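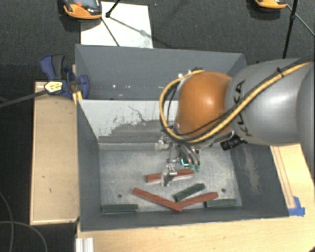
Hello everyone, and thanks for the patience while I was digging myself out of a backlog. I wanted to answer the question that came up on the list about teaching by remote control versus teaching by hand, as we have been living with both at Narlow since July and I have more opinions than I probably should. Our task is as plain as they come: pick long, narrow blocks out of one side of a bin and put them on the other side. The arm is a KUKA, the bin is the gray one split down the middle by a panel, and the blocks are red and dark green. When they lie well apart from each other, either way of teaching will do fine. When you get a layout like the one with two red blocks meeting in a wide V and a green one lying at a slant just above, the person doing the showing has to make a real choice about where the fingers go down, and that choice is what we are trying to capture.

The earlier message, so that people who joined recently can follow along:

> We are a small group starting out with demonstrations and we have to
> pick one method before we spend our budget. Guiding the arm by hand
> seems so much more natural, and our operators like it better. But I
> keep reading that remote control gives you cleaner data. Is that true
> in your experience, or is it just what people say when they have
> already bought the controllers? Also, how many demonstrations did you
> need before the robot did anything sensible? And do you keep the bad
> ones?

I had a good laugh at the bit about already having bought the controllers, because yes, we had! So take me with a grain of salt.

On your first question. Hand guiding really is more natural, and I would still start every new operator on it for a morning. You feel the weight of the arm, you feel the fingers touch the floor of the bin, and you learn very quickly that the wrist can't turn as far as you would like it to. People who have done that first are much calmer when they sit down at the remote station. The trouble for us was on the recording side. With hand guiding, the operator's forearm was in the camera view for most of every pick, and the model learned to expect a sleeve. We tried playing the motion back without the person and recording the pictures on the second pass, and that works, but you have to put every block back exactly where it was, and you will be surprised how tired you get of doing that.

With remote control the view is clear, and what the robot sees while being taught is what it will see later on its own. You do lose the feel. Our operators pressed down too hard in the first week, and they all approached too slowly, hovering over a block for ages and then darting down. The model copied the hovering faithfully. What helped was asking people to decide on a block and an angle before touching the controller, and then to do the whole pick in one go, even if it came out a little untidy.

One more small thing about long blocks in particular. If you let each operator grasp wherever they like along the length, you get a muddle, and the model splits the difference in odd ways. We agreed on grasping near the middle unless a neighbor was in the way, in which case you take the freer end. I wish we had written that down on day one – we settled it only after the first 41 demonstrations, and those are now in a folder of their own.

As for how many, our full set stands at 2,220 picks, made by 3 operators, but please don't take that as a target. We had something sensible, on well separated blocks only, long before then. Most of the later picks went into blocks touching each other or lying along a wall, where the fingers have less room.

And yes, keep the bad ones, but label them the same day while the operator still remembers what went wrong. We use two labels, "missed" and "changed my mind," and the second has been far more useful than I expected. A pick where someone starts toward one block and then goes for another looks perfectly good in the log, and it teaches the model to dither.

We do our labeling in Katene, with a little script on top for trimming the idle time at the start of each pick. I'm glad to share the script if it would be of use to anyone, though it does assume our file layout and you would have to change the paths. The folks at Udormont have a version that copes with hand-guided recordings too, and I believe they would be happy to pass it on if you asked on the list.

Do write back and say which way you go, and what your parts look like. If they are round or soft, I would want to think again about half of what I've said above.

Warm wishes from all of us at Narlow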